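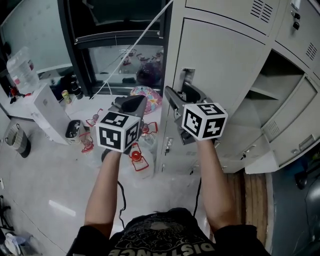 Clondard, February 27, 2020

About Drikholm

Drikholm prints self-adhesive labels for small businesses, schools, laboratories and food producers. We are based in Clondard, where all our printing, cutting and packing is done. The company employs 19 people. Most work on the presses or in finishing, and the rest look after orders, artwork and accounts.

We started as a print shop doing leaflets, raffle tickets and letterheads. Labels were a side job for a local jam maker. Over time the leaflet work went down and the label work went up, and we sold the last of the leaflet equipment when we moved to our present building. A few old customers still ask for raffle tickets. We no longer make them.

What we print

Our standard range is called Harura. It comes in 268 stock sizes, in paper or plastic film, with a permanent or a removable adhesive. The shapes are rectangles, circles and ovals, and we can cut other shapes if you pay for the cutting tool. The tool is kept on our shelves under your account number, so there is no second charge when you reorder.

The minimum order is 200 labels of one design. Below that the set-up costs more than the printing, and a good office printer will serve you better. We do not have an upper limit, but very long runs may be split over several days.

We do not print labels for medicines. We can print ingredient and allergen panels, but the wording is your responsibility and we will print what you approve.

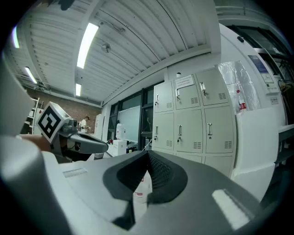
Colour is the part of the job that brings in the most questions. A design is usually approved on a bright screen at a desk, and the finished label is then read on a shelf, in a store cupboard or at the back of a fridge. Both the background and the distance matter. The red label on the white plastic container in the photo looks faint, and if a label has to be read quickly we would normally suggest black text with the colour kept for a border or a logo. We can send a proof on the real material before printing. The first proof is free and further ones are charged at cost.

Þrastardóttir

In October we took over the label business of Þrastardóttir, a printer of numbered and barcoded labels. Their customers now order from us using the same product codes as before. The two price lists will stay separate until the end of the year. If you have an account with both firms, please tell us which one you would like to keep and we will move your artwork across.

Ordering and delivery

Artwork can be sent as a PDF. If you only have a sketch or an old label, send us that and we will quote for redrawing it. Plain text labels need no artwork at all, just the wording and the size.

Stock sizes leave us in around 2 working days once the proof is approved. Special shapes take longer on the first order while the tool is made. Rolls are packed in cardboard cores and we take the cores back from anyone who collects in person.

Visits and samples

The trade counter is open on weekday mornings for collections and samples. Sample packs are free and contain every Harura material with its adhesive marked on the back. If you want to talk through a larger job, please ring first so that someone from artwork can be there.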